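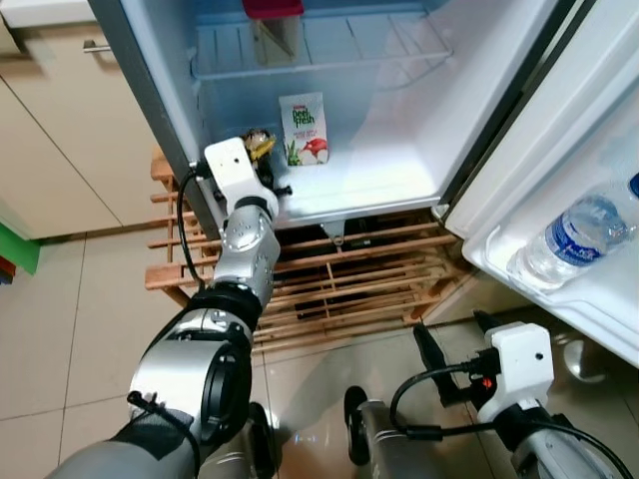 Colleen Bouchard reckons I should stop buying food for the person I wish I was and start buying it for the person who gets home at seven with sore feet. She wrote this underneath my last post, the one where I grumbled about throwing away a whole bag of spinach (again), and I have been chewing it over ever since, because she's quite right and I didn't much enjoy hearing it.

So this is a post about shopping little and often, which is how my gran did it and how I've been trying to do it since we moved to Grisedley. Gran went out every morning with a string bag and a purse that shut with a snap like a crocodile, and she came back with what she needed for that day's dinner and perhaps a bun. I always thought it was because she liked the chat. She did like the chat, but she also had a larder the size of a wardrobe and no freezer until I was at secondary school, and I don't remember her ever scraping anything furry into the bin.

I, on the other hand, did a Big Shop for years. I had a list on the computer and I pushed that enormous trolley round like a bus driver. Then I would get it all home, wedge it in with my shoulder, and find the same half cucumber three weeks later in a state I won't describe in case you're eating. When we moved, the supermarket was suddenly 12 miles off and the little shops were at the bottom of the hill, so the decision was more or less made for me.

The rules, such as they are: I take one bag, and if it doesn't fit I don't buy it. I carry cash, usually a tenner, and when that's gone I go home. I look in the fridge before I set off, which sounds so obvious that I'm embarrassed to type it, but I promise you I went years without doing it. And I don't buy a new jar of anything until the old one has been scraped out. My husband finds this last one very hard. He is a man who likes a spare mustard.

Some of it has been a bother, I'll admit. It rained for most of August and I got properly fed up of the hill. There was an evening when my sister turned up with both the boys and all I could offer was eggs, half an onion and the heel of a loaf, so we had a sort of omelette with fried bread and they thought it was marvellous - they've asked for it twice since! I've also had to learn what 200 grams of mince looks like, as the butcher asks how much and I used to panic and say "oh, a bit".

What I hadn't expected was how much more I cook. With a crammed fridge I'd open the door, feel tired and have toast. Now if there's a leek and some cheese, then it's leek and cheese, and I get on with it. The soup I make most is hardly a recipe: soften a leek in butter, add a potato cut small, cover with stock, leave it to bubble gently until the potato gives in (I usually give it 40 minutes, as I like it nearly falling apart) and stir in whatever cheese wants using up. Plenty of pepper.

Colleen also asked whether it saves any money. I've not kept proper accounts, so I can't give her a grand total, but the food bin goes out a good deal lighter and I haven't bought spinach since the spring. I do miss it a bit. There's a lady on our lane who grows chard and leaves bunches on her wall with a jam jar for the coins, so I've been having that instead, stalks and all, with garlic.

Next time I'll write up the plum chutney, if it sets.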